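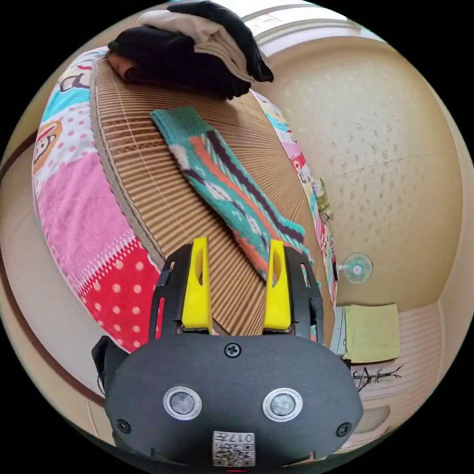

Sock lying across the pouf, folded stack behind it, gripper 017

Mixed laundry demos: keep the sock episodes or split them out?

Asked August 29, 2020 in Data collection

I'm recording folding and stacking demos with a hand-held gripper, the two-finger kind with the yellow slotted fingers. The work surface is a round pouf with a striped woven top. So far I have 1,111 episodes across 6 homes. Most of them are shirts and pants going onto a stack. In 57 of them the item is a single sock that has to be picked up and put on the pile.

When I train on everything together, the policy handles shirts fine but closes too high on socks and comes up with nothing. If I train on the socks alone it reaches the right height, then wanders off after the grasp. Same learning rate both times, same image size.

Two questions. Should the socks be their own task with their own label? And does the pouf hurt me? The weave has lines running out from the middle and the sides are patchwork, so there is a lot of pattern in view. The sock is striped too. I could move everything to a plain table but I'd lose the episodes I have.

Onyekachi Babalola

3 answers

Answer 1 (accepted)

Don't split them. 57 is too few to stand alone, and the part after the grasp is the same motion as with the shirts, so you want that shared. What I would do:

Keep one dataset and add a text label per episode, "sock to stack" or "shirt to stack".
Sample the sock episodes more often during training. Start at four times and look at the grasp height again.
Record more socks, and vary how they lie. Flat, bunched up, half under a sleeve. If yours all lie flat and diagonal the way this one does, the policy learns that one case.

Closing too high is usually a depth problem. A sock is thin and the top of a pouf gives a little when you press on it. Check whether your demos push the fingertips into the surface before closing. Mine didn't for the first 46 and I had to throw those out.

Leave the pouf in. Add other surfaces next to it.

stokitz_dan

Comment: Oversampling at four got me most of the way. The heights were bad in one home only, and I had the fingers mounted lower there. Redoing that set. O.B.

Answer 2

We had the same argument at Flolness over patterned bedspreads. Pattern wasn't the issue, it was that every episode had the same bedspread. Crop or color jitter helped a bit. New rooms helped more.

rwhitlock

Answer 3

just use a plain table, way easier

tavico_user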